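Home | Simulation | Hands & Grippers | Tabletop Kits | Downloads | Support

Prereck Two-Hand Block Assembly Pack

Posted in August by the Prereck maintainer, Kornley Simulation Shop

If you've ever tried to get two robot hands to build one thing without arguing over it, you already know why I made this pack. Prereck is a simulated tabletop with two arms, two multi-fingered hands and a pile of colored cubes, plus the training code and the layouts we used for our own results. It started as my side project at the Grivbridge lab, and we now keep it up properly through Kornley so other people can get a license, a support address and a version number that means something.

I'm going to spend most of this page on the method and what we got out of it, and put the shopping part at the end. I know that's a strange way to lay out a product page (I've been told so, more than once!), but the folks who write to me nearly always want to know how the turn-taking works before they want to know what it costs.

What the task is

You give the system a target shape made of cubes. The hands pick up cubes and add them to the shape until it matches. All the shapes are flat, one layer, touching the table, and they can wander all over the place: corners, gaps, little arms sticking out. I kept stacking out of this release on purpose. Stacking is a fun problem but it mixes two kinds of trouble together, and when a tower falls over you can't easily tell if the plan was bad or the grip was bad. On a flat layout, if a cube ends up in the wrong spot, you can go back through the log and find out who put it there and why.

The two hands share the work. Each one has its own reach, its own view of the shape so far, and its own small controller for the fingers. What they have in common is a planner that sits on top and decides which open spot belongs to which hand next. We call that planner Bakker, after the street the lab used to be on, and Bakker is really the thing we wrote the paper draft about. The rest of the pack exists so that you can poke at Bakker and see if you believe us.

How Bakker splits the work

Older two-arm planners I've used tend to draw a line down the middle of the table and give each arm its half. It's simple and it's safe, and I used it for months. The trouble is that real shapes don't care about your line. You get a layout that leans left and the right arm sits there doing nothing while the left one does all the work. Or you get a spot right on the line, and both arms wait politely for the other one forever (I have a recording of this that runs through an entire lunch break).

Bakker works from the shape outward. Every open spot gets a score for each hand, based on how clear the path is, how the fingers would have to turn to let go cleanly, and whether filling that spot now would block a better one later. Then it looks 3 placements ahead, picks the pairing with the best total, and sends both hands off together. When they come back for more cubes it scores everything over again. So there's no fixed line. If the shape grows to one side, the split moves with it.

The letting-go part is where most of my time went. Fingers take up room! A parallel gripper can squeeze into a narrow slot, but a hand with a thumb needs somewhere for that thumb to go when it opens. In the early versions, a hand would place a cube beautifully and then sweep its neighbor across the table on the way out. The score now includes a rough volume for the opening hand, and that one change did more for us than anything I tried with the learning side.

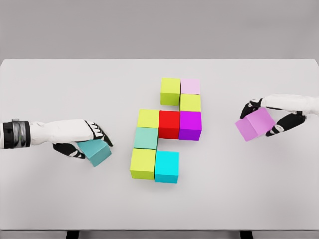 Prereck in simulation: each hand brings a cube in from its own side of the layout.

Approaching from opposite sides like this is the pairing Bakker likes best when it's available. The paths stay far apart, neither palm has to cross the shape, and both controllers can run at full speed. When the open spots are all bunched up on one side, it'll stagger the two instead, with one hand going in while the other holds back until there's room.

What we trained on

The layout set that ships with the pack has 1060 target shapes. We generated them with a small script that grows a shape cube by cube, threw out the duplicates (rotated copies count as duplicates), and then kept 332 of the remaining shapes completely out of training. Those are the ones we test on, they're in their own folder, and please, please leave them in their own folder. I've had two very excited emails about record scores where the test folder had been copied into the training path.

The finger controllers learn by trial and error in simulation, one cube at a time, with the cube dropped at a random angle near the hand. There are no human demonstrations in this version. We did try some, using a glove we borrowed from down the hall, and the grasps looked lovely, very natural, but they didn't hold up when a cube landed in an odd pose. The learned ones look a bit crabby to my eye and they hold better. I'll take crabby.

Color is handled as part of the target. You can ask for a layout where color doesn't matter, or one where each spot has to get its own particular color, and the second kind is quite a bit harder. The cube that fits one hand's best spot may be sitting over by the other hand, so Bakker has to choose between a long reach and a different order. I'd start with color off if you're new to this.

What we found

On the held-out shapes with color off, Bakker finished almost every layout, and the fixed-line planner didn't come close on the lopsided ones. On nice even shapes, the two are near enough that I wouldn't argue with anybody who preferred the simple method. I think that's worth saying plainly on a page where I'm hoping you'll buy the thing. If all your work is symmetrical, a line down the middle is fine and you can write it in an afternoon.

With color on, we still come out ahead, but the gap gets smaller and the runs get longer. Most of the misses are deep inner corners that got closed in too early. Looking further ahead helps with those, and it also slows the planner way down. Six placements ahead is possible on a decent desktop if you're patient, and there's a setting for it. I leave mine on the default.

We also tried swapping the hand models for plain two-finger grippers, with nothing else changed. The planner adapted right away, which made me very happy, and it started choosing tighter slots earlier in the build. So the opening-volume idea does seem to carry over. I haven't tested it on anything with suction. If you do, write to me!

Things I should warn you about

These are simulation results. The friction on the cubes is kinder than any real block I've ever handled, the tabletop is perfectly level, and the cubes are all exactly the same size. You can roughen all of that up in the settings file, and I'd suggest doing it before you make any plans around real hardware. There's a noisy preset in the pack that shifts cube size, weight and friction a little on every run. Scores go down with it on. They should.

The renderer is plain by design. White table, gray wall, soft shadows. We had a fancier one with wood grain and a window and it ate up graphics memory for no benefit, so it's gone. If you want camera-based policies you can add your own textures, and the folder for them is marked.

One more: the hands are heavy to simulate. All those finger joints add up, and if you run many copies side by side you'll notice. The gripper version is a lot lighter, and I often debug a new layout with grippers first and put the hands back in once the order looks right.

What comes in the pack

You get the tabletop with both arms and hands, the gripper variant, the full layout set with the training and test folders already separated, the trained finger controllers, Bakker with its source, the fixed-line planner for comparison, and the log viewer. The log viewer is my favorite piece. Click any cube in a finished layout and it shows you the scores both hands had for that spot at the moment the choice was made. I've spent whole evenings in there.

There's a lab license and a classroom license. The classroom one is the same software with a smaller support plan, and your students can install it on their own machines. Updates within a version are free either way. Send a note through Kornley with the name of your group and I'll get a quote back to you, along with a trial copy that has the planner and a handful of layouts but no training code.

Next up is a version where the hands can pass a cube between them. It works in the air about as often as I'd like and over the table rather less, so it's staying on my own computer for now.

Contact Kornley Simulation Shop | License terms | © Kornley, all rights reserved | Back to top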